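**Talk notes: "Fold it on the bed" (18 minutes, keep water handy)**

Start without the slides. Ask who has a chair in the bedroom that nobody has sat on since July. Wait for the hands. Mine goes up too!

OK, so, hello, I'm Younes Tawfik, I run the laundry and mending evenings at Buvari, and before that I spent years folding other people's clothes at Farouk (the hotel laundry, for anyone who's new in town). At Farouk we had a long table, good light and a supervisor called Mrs. Asura who could spot a crooked sleeve from the elevator. At home I have a bed. Most of you have a bed. So tonight is about folding on a bed.

*[slide: title only]*

First thing, make the bed. I know, I know. But pull the sheet tight before you put anything on it, or you'll be smoothing two layers of fabric at once and blaming the shirt. A quilted cover is great for this, it grips a little and the clothes don't slide off toward the floor.

Second thing, one garment at a time. Don't tip the whole basket out. I used to do that, thinking it would force me to finish before bedtime, and then I'd shovel it all back in at eleven o'clock and start over the next night. (Pause, people usually laugh here. If they don't, move on.)

Tell the Grernden story if there's time: 300 tablecloths, 5 of us, one wedding, and the groom's uncle asking if we did ironing as well. Keep it short, last time it ate half the talk.

Third thing is sleeves. Long sleeves are where people give up. Find the collar, find the cuffs, get the body flat, and only then bring the sleeves in across the back. If there's a tie at the neck, tuck it inside first so it doesn't trail out of the pile.

*[next slide]*

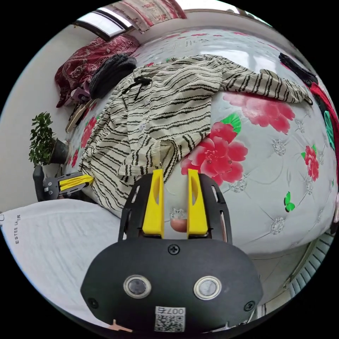
*Photo: Buvari laundry evenings*

Leave this one up while you talk. Cream with wavy black stripes, all crumpled on top of those big red peonies, one sleeve stretched way out. Ask the room where they'd start. Somebody always says the sleeve! I'd go for the top, up where the dark drawstring is, and then work down.

Stripes are your friend, by the way, even wavy ones. If they run level from one side to the other, you're close enough.

Then pick up my own shirt and do the fold live, slowly, twice. Second time with the back row calling out the steps.

Questions. Expect the fitted sheet one. Say I'll do it over coffee, and mean it this time.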